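Re: [amalholm-anglers] Perch off the north dock?

Flynn Mudgway wrote:
> Has anyone had luck with perch off the north dock yet? I went out twice
> with worms and got nothing but weeds. Also, is the Faulkner ramp open
> or are they still doing the concrete?

Hi Flynn and all,

The ramp is open! I put in there a little before 6 a.m. and had it to myself until the pontoon crowd showed up. The new concrete is nice and grippy, but the left side drops off sooner than it used to, so keep your trailer to the right.

As for the perch, they've moved out deeper. I tried the dock first and gave it half an hour -- weeds, same as you. Then I ran over to the old creek channel and found them in 19 feet or so, tight to the bottom. Small minnows beat worms all morning. I kept enough for supper and let the little ones go, plus one very angry pike that took my best jig with him when he left.

I was home by lunch and the fish were cleaned before anybody wanted the kitchen. 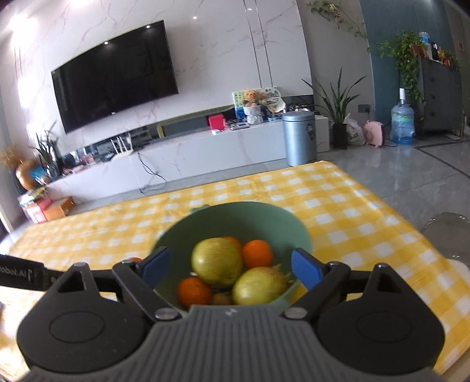

OTHER STUFF

The Jaltine reel I was bragging about last month has started slipping. I paid $149 for it and I've had two good months out of it, so I'm pretty sore. I went back to my old Flivetti, which sounds like a coffee grinder but has never lost me a fish (the pike doesn't count, that was my knot).

The stocking report is up on the board at the bait shop, too. They put 2,319 walleye fingerlings in at the south end, when the plan was for 2,000, so we came out ahead for once. Please go easy on that end for a while and pinch your barbs if you do fish it.

Supper meeting is at my place again in January. Bring a side dish, and bring your tackle if you want to swap, there's plenty of room to spread things out. I've got a whole coffee can of spinners I never use and somebody ought to have them.
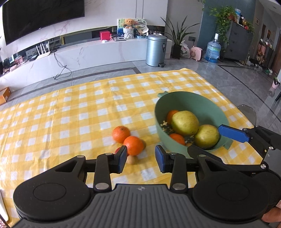
The table with the yellow checked cloth

Flynn, if you want to try the channel with me some morning, I've got an empty seat and a spare rod. Just be at the ramp by 5:30, and bring your own coffee, mine is terrible!

Tight lines,
Your neighbor at the blue mailbox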